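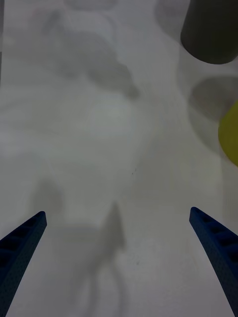
August 19, 2026

Ribbed fingers again, the blue ones, this time on both arms. I'd been putting this off because the old rigid pads from Esero were fine for blocks and I'm lazy about recalibrating, but Kalavel want bottles by September so here we are! Opening set to 22 in the config, grip force on level 4 (level 7 made the fingers splay at the tips when I tried them on the bench, so leave it alone please).

Wrist view is decent with the new exposure. The arm throws a big soft shadow over the table and I do wonder if the Prarnevow detector will take it for an object, it did that with the old lamp too. Must try a run with the lamp swung round.

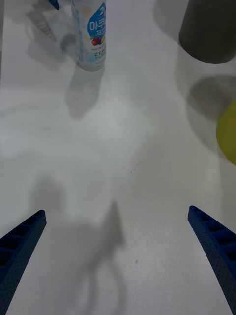 Approach and framing

The bottle sits near the top of the wrist view with the fingers wide open, so we lose the upper half of it. I'd rather tilt the camera back a touch than start every approach from higher up, but that means redoing the hand-eye file (the Ortuño script, 428 lines of it, ugh). Tiny dark specks on the table as well, wipe it down before the next go.
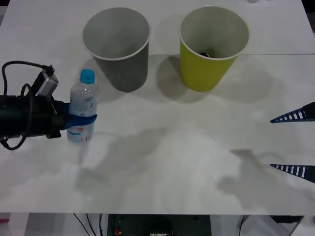 Side camera, left arm on the bottle, right arm open.

I like how the finger wraps round the middle. To do: tidy the cables on the left gripper, they loop all over the housing.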